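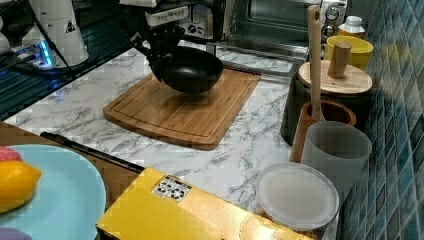 What should a first budget for a kitchen manipulation cell cover besides the arm?

The gripper, the wrist sensor, the counter it works on, the props, spare parts, and the hours of the person who resets it. In the Kullier plan the arm was less than half of the total, and the lines we got wrong were all in the other half.

Speaker notes, equipment planning session
Jillholm, Sunday, November 4, 2018
Slot is short. Leave the cost sheet on screen during the middle part.

SLIDE 1. Scope

The talk covers purchasing for a single bench cell that handles household cookware. Mobile bases and dual-arm setups are out of scope. Prices are left off the slides; quotes differ too much by region and by volume. Give the order in which to ask for them.

Say early: the audience is people who sign purchase requests. Control and learning questions go to the afternoon session.

SLIDE 2. Write the task list first

Start with the objects, then pick the hardware. A frying pan is a good worst case on a kitchen list. It is heavy for its grip area, the load sits well away from the fingers when it is held at the rim, and the shape of the bowl hides part of the counter from a sensor mounted on the wrist.

A task list for quoting needs four columns: object, mass, where it is gripped, how high it must clear. The Kullier list had 70 objects. Vendors responded to the heaviest few and ignored the rest, so put those at the top.

Count the gripper, bracket, sensor and cable against rated payload before the object. Show the subtraction on the slide. Pause here. This is the step most requests skip.

SLIDE 3. Gripper and wrist

Ask for these as separate lines on the quote:
Gripper body
Finger set, plus one spare set
Mounting bracket
Wrist camera or other sensor
Cabling, with length stated from wrist to controller
Fasteners and the tool that fits them

Finger pads are consumables. Rim grips on coated pans wear them faster than grips on cups or fruit. Budget them by the quarter.

Cable length is the cheapest thing to get wrong and one of the slower things to fix. Measure with the arm at its far reach and the wrist turned, then add slack. We ordered twice.

SLIDE 4. The counter

People tend to leave the work surface to the facilities budget. Put it in the equipment budget so one person controls the date.

Decide before ordering:
Surface height relative to the arm base
Depth from back wall to front edge
Whether appliances stay in place or are removed between tasks
Where the arm can be bolted, and what the surface is bolted to
Finish, if vision is involved

On the last item: patterned stone finishes, small tile and glossy dark panels all behave differently under overhead light. Bring the sensor to the surface sample and take readings before approving it. Half a day is enough.

Appliances against the wall reduce usable depth. A countertop oven also needs clearance for the gripper to pass in front of it, including whatever the gripper is holding. Draw the pan on the floor plan, since it sweeps a wider path than the hand does.

SLIDE 5. Props

Buy household goods in retail quantities, from a store that will still stock them next year. Order duplicates of anything that is used in a benchmark. A second cutting board of the same model costs little; a replacement of a different size means repeating measurements.

Keep a shelf for items that are in rotation and a bin for items that are out. Fruit is a recurring cost if it is real. Put it under supplies.

The Kavon order was for 179 prop items, placed in one batch. Receiving and labeling took longer than installing the arm. Next time split the order by task group.

SLIDE 6. Quotes and lead time

Tesfamariam quoted 16 weeks for the arm and delivered close to that. Accessories came on their own schedule. Ask for a ship date on every line and plan installation from the latest one.

Points to get in writing:
Warranty start, on delivery or on commissioning
Who pays freight on a return
Whether software updates are included, and for how long
Price of a second unit if ordered within the year
Calibration service, on site or by return

If the vendor bundles training, ask for it to be held after installation.

SLIDE 7. Staffing

The reset operator is a running cost and belongs on the same sheet. For tabletop tasks, resetting takes about 2 minutes per trial when the objects are all within reach of one standing position. Walking to a shelf adds to every trial in the day. Lay out the counter with the person in mind as well as the arm.

Add cleaning time if food is used. Add time for counting props at the end of a shift.

SLIDE 8. Cost sheet

Read down the sheet by group, skip individual lines: arm and controller, wrist, surface and mounting, appliances, props, spares, freight, labor, contingency. Point out that contingency is calculated on everything above it, labor included.

Mention that the blank sheet is in the handout folder, second tab. First tab is the payload worksheet from slide 2.

Questions. If asked about leasing: we priced it for the arm only, and the term was longer than the project. If asked about used equipment: check that the controller version is still supported before discussing price.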